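Brereck Staff Forum > Premises and Facilities > Meeting Rooms

Thread: Provision of tables, water and stationery in the Chidiac Room

Facilities_Desk
Posted 12/12/2011

Colleagues are invited to comment on the arrangements proposed for the Chidiac Room from the start of next term. The white tables will remain, and the items kept on them will be limited to bottled water, pens, fruit and a single container. 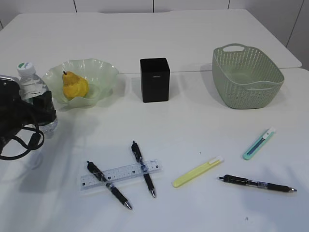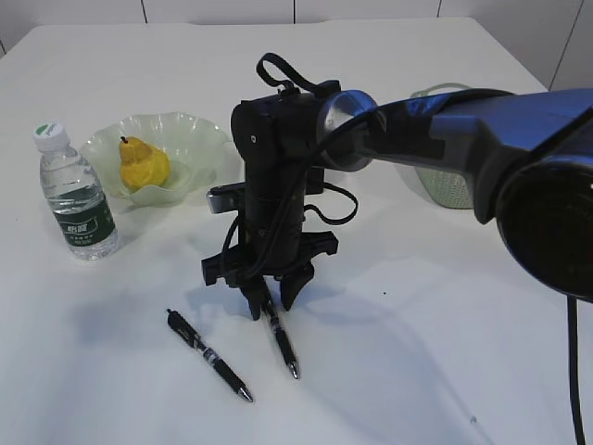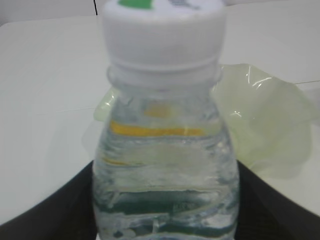 The proposal is as follows. Water will be supplied in individual bottles, with an order of 300 placed each quarter through Leltus. Pens will be issued to the room and not to individual departments. The glass bowl will be retained for fruit. Comments should be posted in this thread and will be considered before the order is confirmed.

Registry2
I write on behalf of the Registry. We are content with the pens and the bowl. We are not content with the bottled water. The kitchen on the same corridor has a perfectly serviceable tap, and jugs were bought for this purpose in May. They have hardly been used. I should be grateful to know the reason for abandoning them.

Facilities_Desk
The jugs remain available on request. Users of the room reported that they were seldom washed between bookings, and two departments asked in writing for sealed bottles.

estates.north
With respect to Registry2, the jugs were a nuisance. They were left half full over the weekend and the glasses went missing. A bottle with a screw cap may be taken away at the end of a meeting, and the table is then clear for the next party. Estates supports the proposal.

Registry2
The bottle may be taken away. In our experience it is left behind, with an inch of water in it, and whoever has booked the following slot disposes of it. Perhaps the Estates office would undertake to collect them.

estates.north
That is a matter for the cleaning contract with Prurnon, under reference 1513, which provides for one visit a day.

Library_Enquiries
May I raise the question of the black container? It is not clear from the proposal whether it is intended for pens or for waste. If an open container stands on the table without any notice, people will use it for both. We had precisely this difficulty in the reading room and were obliged to fish apple cores out from among the pencils.

Facilities_Desk
The container is intended for pens. A notice will be provided.

Library_Enquiries
Thank you. I would ask that the notice be fixed to the wall, as notices placed on tables are moved.

Payroll_Office
Payroll has no view on the water. We would object to fruit being charged to the room budget. A bowl holding one pear is a reasonable courtesy to a visitor, but a standing order is another matter, and up to 4 departments would be sharing the cost on unequal use.

Registry2
I agree with Payroll on this point. The bowl is a pleasant object and may stay, but departments should fill it at their own expense.

Facilities_Desk
The comments are noted. The fruit will be withdrawn from the standing order. The water order will stand at 300 for one quarter only, after which it will be reviewed against the jugs. Colleagues who wish to record a formal objection should do so by memorandum to this office.

Registry2
A memorandum will follow.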